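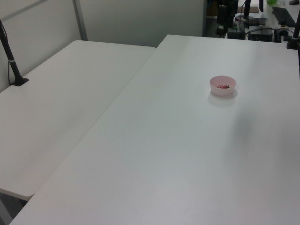
Progress report to the Delach Fund: the Lollthorpe manga translation project

Dear Onni Heiskanen,

We are two volumes into Oner and I am so pleased with how it's going! The script for volume one is finished, lettered and proofread, and volume two is translated as far as the harbor chapters. That makes 233 pages with final English text, which puts us slightly ahead of the plan we sent you.

The biggest change since the last report is how we handle Captain Hämäläinen. In our early draft she sounded stiff, almost like a schoolteacher, and our test readers in Lollthorpe couldn't see why the crew would follow her anywhere. Eino Rantala went back through all her lines and loosened them up – shorter sentences, more teasing, fewer titles. Her argument with the ferryman is now the funniest part of the book, and the quiet chapter after it hits much harder.

Sound effects have been slower. We had hoped to redraw every one, but the storm sequence is packed with them and the artwork underneath is very fine. For that sequence we are keeping the original lettering and adding small English notes beside it. Eino has done four sample pages and they look lovely (attached separately).

Spending is on track. The lettering money for volume one is all used, and we have not touched the printing money yet. We would like to print up to 50 proof copies in May for the library reading group, who have been asking for them since the first chapter went around.

Still to do: the rest of volume two, the glossary of ship terms, and a decision on whether the bonus comics go at the back or between chapters. I lean toward between chapters, as in the original magazine run. Eino disagrees, and we'd love to hear what you think before the proofs go out.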